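Open Day at the Stullonel Robot Workshop: Questions and Answers

We receive many of the same questions before each open day, so we have collected them on one page. If you do not find your answer, please write to us through the contact form or ask at the front desk when you arrive.

When is the open day, and where do I go?

The next open day is on a Thursday in December. The doors are open from 10 a.m. to 5 p.m. The workshop is in Tirnville, in the long building behind the bus station. Please use the entrance on Lindsay Street. The door on the other side is for deliveries and it stays locked.

Do I need a ticket?

The visit is free, but you need to reserve a time. We can admit 209 visitors in one day, and each group has at most 32 people. When you reserve, you choose a start time, and we ask you to come ten minutes before it. If your group has already gone in, you can wait for the next one, but we can not promise a place.

How long does the visit take?

One hour and a half is enough for most people. The first part is a short talk in the small lecture room, in which we explain how we work and which mistakes our robots make most often. Then you go to the demonstration hall. At the end there is time for questions, and this part is often longer than we planned.

What will I see in the demonstration hall?

The main demonstration is about handling household objects. We do not show welding or car parts, and visitors who expect a factory are sometimes surprised by this. The arm works at a white table with things that you could have in your own kitchen or living room. The flower task is the one that visitors ask for most. The two fingers have to close on the stems of the bouquet just above the rim of the vase. The stems are thin and stand close together, and the leaves come up between the flowers, so it is not simple to decide where to hold.

For the other tasks we use a basket of artificial vegetables and fruit. A banana, an orange and an eggplant ask for three different ways of gripping, and the bok choy is wide at the top and narrow at the base. Visitors may suggest which piece comes next. The operator will try it if the time allows. 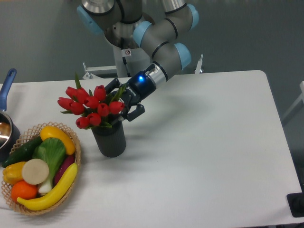
Why is the produce artificial?

The same piece is used again and again, sometimes for many weeks, and real fruit would change its weight and its surface during this time. It would also be a waste of food. With artificial pieces we can repeat one task 100 times and compare the results.

Does the robot always succeed?

No. It drops things, and sometimes it closes the fingers beside the object and lifts nothing. We keep a public list of all attempts made in front of visitors. At the moment it has 1,923 entries, the failed ones included. A printed copy lies next to the door of the hall, and you are welcome to read it.

Is the arm controlled by a person or by a program?

We show both. In the first round the operator guides the arm by hand control. In the second round the program works alone, and the operator only watches and keeps one hand near the stop button. The host tells you before each round which one it is.

Is it safe to stand near?

Yes, if you stay behind the yellow line on the floor. The arm moves slowly during the open day — more slowly than in our normal work — and it stops when somebody crosses the line. Please do not reach over the table, also when the arm is standing still.

May I try to control it myself?

Visitors from the age of 12 can try the hand control at the end of the tour. Each person has three minutes. There is a separate list for this at the front desk, and it fills quickly in the morning. In the afternoon you have a better chance.

Can I take photographs?

Yes, without flash. The flash disturbs the cameras that the program uses, and then we must start the round again. Please ask other visitors before you photograph them.

Can I bring children or a school class?

Children are welcome together with an adult. For a school class, please write to us at least three weeks before. We can prepare a shorter talk with less technical words.

Is the building accessible with a wheelchair?

The lecture room and the demonstration hall are both on the ground floor, and there is no step at the entrance. The space in front of the yellow line is kept free for wheelchair users and small children.

How do I come by public transportation?

Take the Brurkov line to the last stop, Tirnville Bus Station. From there it is a walk of five minutes. We have only a few parking places, so please leave them for visitors who can not walk far.

Can I cancel my reservation?

Yes, with the link in your confirmation e-mail, until 8 a.m. on the day of the visit. Your place then goes to the next person on the waiting list.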